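Getting the Second Dose to Gernham: Our Spring Project Report

When our class picked public health for the spring project, I don't think any of us knew how much of it comes down to phone calls and bus timetables! We wanted to find out why people in Gernham who had a first vaccine dose were slow to come back for the second one.
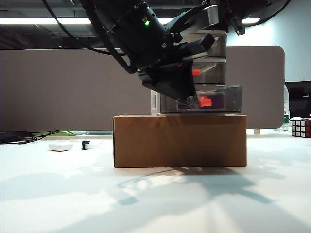

By Rebecca Rinaldi and Amedeo Mancuso
April 20, 2022

We sent our survey to 300 households in March and got 157 back, which our teacher, Mr. Sala, told us was very good for a paper form (we were a bit disappointed until he said so). Most people who hadn't returned said they meant to, but the clinic in Dronby is a long ride away and the last bus home leaves before many of them finish work.

Annunziata Sorrentino, the nurse who runs the Dronby clinic, was kind enough to give us a whole afternoon. 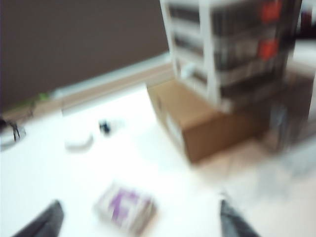 She told us that deliveries were a worry too - some weeks the vaccine came late, and her staff had to call everyone and move their appointments. A few people never picked a new date after that, and she still has their names on her desk.

We would like to see an evening clinic in Gernham itself, perhaps in the Martinelli hall, which has parking and a ramp. Mirko D'Amico at the town office has our survey results now and has promised to write back to us before the end of term.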